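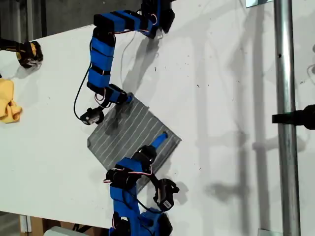
Two Blue Arms and a Stripy Board: My Day at the Grokov Open House

Hi, robot fans! Last October I got to go to the open house at Grokov, a workshop in Drostden where people build small robot arms and teach them to do things with their "hands." I took a notebook and a lot of questions, and I came home with ink on my sleeve and most of the answers.

What does a robot arm look like up close?

When I hear "robot," I still think of a shiny metal person with light bulb eyes. The ones at Grokov are nothing like that! The pair I liked best are bright blue and chunky, like a stack of building blocks, with black joints in between. Hold out your own arm and bend it at the elbow, then the wrist. A robot arm bends at its joints too.

You'll also spot wires, red ones and white ones and black ones, looping past the joints. Some carry power and some carry messages. The loops look messy (I asked if somebody should tidy them up!) but a wire that's pulled tight can't stretch when the arm bends. Try taping a piece of string from your shoulder to your wrist with your elbow straight, and another with your elbow bent. Which one lets you move?

What makes it move?

Motors! The kind in these arms are called servos. A toy car motor just spins and spins, but a servo can turn to a certain spot and stop there. If the computer says "turn a little to the left," the servo turns a little to the left and then holds still. Put a servo at each joint, get them all working together, and you can put a fingertip right where you want it.

Why are they both touching the board?

The gray board with the white stripes was my favorite part of the visit. One arm has its small blue fingertip on a corner, and the other has a long skinny finger resting over on the right side, in among the stripes. It looks like two people about to play a board game.

Hala Berrada, who showed us around, told me that using two arms on the same thing is a hard job for robots. Think about opening a jar. One hand holds and the other hand twists, and you never have to tell them to take turns. Robots have to be taught that. If one pushes too hard, the board slides, and then the other one is reaching for a place that has moved!

Try it at home

You need a friend, a table and a sheet of stiff cardboard.

1. Lay the cardboard flat on the table.
2. You each put ONE finger on it, on different sides.
3. Without talking, try to turn it until a corner points at the window.
4. Now do it again, but this time you can talk.

My cousin and I got stuck on step 3 for ages. She kept pushing while I was pushing the other way, and the cardboard ended up on the floor.

Words to know

Joint: a place where an arm can bend or turn.
Servo: a motor that can turn to a chosen spot and hold there.
Gripper: the part at the end of a robot arm that works like a hand.

Got a question about robots? Ask a grown-up to help you send it in, and I'll put it on my list for Hala.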